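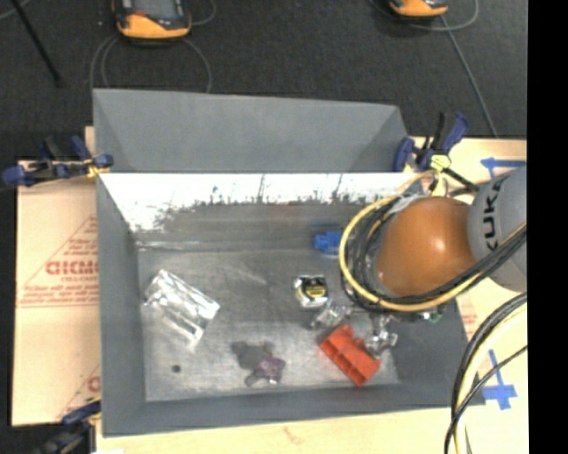 The grey bin and the arm, seen from the fixed camera.

The Second Quarter

The draft had to be with the registrar by 16:00. At 13:20 it still contained two versions of the same paragraph, one written by the finance office and one by Bok-nam Son.

Son was company secretary of Dosinden, which made parts catalogues for independent garages and sold them by subscription. The disputed paragraph concerned Kerko, the catalogue's replacement. The finance version stated that Kerko had been delivered to 3000 workshops. Son's version stated that it had been made available to them.

Young-sook Pyo read both on paper, standing, with a ruler under each line. She had been chief executive since April.

"Delivered is the word in the contract," she said.

"Delivered is defined in the contract. Clause 9. It requires a completed login by the customer."

"And how many have logged in?"

"Up to 200. The count includes our own test accounts. I have asked for them to be removed."

Pyo moved the ruler down. The next paragraph recorded revenue from Woo, the distributor, which paid on delivery and had paid in full. The invoice was attached as an appendix. Son had marked it in pencil with the date of receipt and the initials of the person who had approved it. The initials were Pyo's.

"Woo hasn't complained," Pyo said.

"Woo hasn't been asked. The auditors will write to them."

The printer in the corridor started, ran seven pages and stopped. Pyo waited for it to finish before she spoke.

"If it goes out as available, the revenue moves."

"Most of it moves to the third quarter. Some of it may move back to Woo."

"And the covenant with Drirnum?"

"The ratio fails. Notice is due to the lender on the same day as the release. I have drafted it." Son put a second sheet on the desk. It was one page, with a space left for the figure.

Pyo read that too. She corrected a comma in the address block, then took the finance version and folded it lengthwise, then across. She did not throw it away – she put it in the inside pocket of her jacket.

"Who else has a copy?"

"The file has a copy," Son said. "It keeps every draft, with times."

At 15:48 the release was sent. Son logged the confirmation number, entered the lender's notice beneath it and went to see what had been left in the printer.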